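Startseite | Fragen | Werkstatt | Mitglieder | Anmelden

Humanoider: Flasche holen und auf dem Tisch abstellen

Frage von Elie Aoun

Hallo zusammen, unser Gemeinschaftsprojekt Gavon steht endlich auf zwei Beinen und ich bin total begeistert! Ziel ist jetzt die Übung, die wohl jeder mal baut: Kühlschrank, Flasche, Tisch. Ich hänge am Anfahren des Fachs.
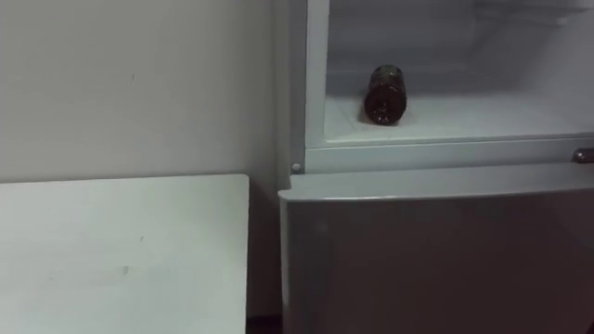

Das Fach ist innen weiß und glänzend, meine Tiefenwerte rauschen dort wie verrückt. In 60 Anläufen lag der Greifpunkt zu oft daneben, meistens zu weit hinten. Filtert ihr das weg oder nehmt ihr feste Posen? Gesteuert wird mit Nimard 2.

Antwort von Nisreen Haddadin

Tolles Projekt! Tiefe bei glänzendem Kunststoff würde ich gar nicht retten wollen. Nimm die Flasche im Farbbild, die hebt sich dunkel vom Weiß ab, und rechne die Entfernung über den bekannten Fachboden aus. Damit bin ich bei uns auf etwa 89 Prozent gekommen – vorher war es ein Glücksspiel.
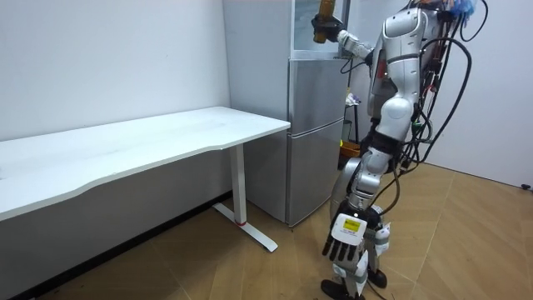
Dann noch die Kabel. Mach die Schlaufen am Rücken lieber zu lang als zu kurz und fahr jede Armpose erst langsam von Hand ab. Bei mir hat ein strammes Kabel die Schulter verzogen und ich habe zwei Abende in der Software gesucht!

Antwort von Trummer

feste posen, fertig. kühlschrank läuft ja nicht weg

Antwort von Elie Aoun

Danke euch! Das mit dem Fachboden baue ich ein, klingt super. Fürs Abstellen fahre ich vorerst feste Posen und übe am Tisch – das macht richtig Spaß.

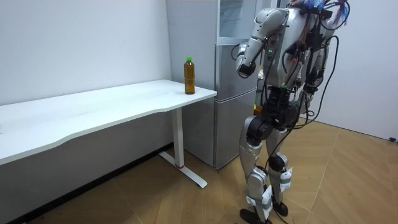

Arm vor dem Kühlschrank, Flasche mit grünem Deckel auf dem Tisch

Zuletzt aktualisiert: Februar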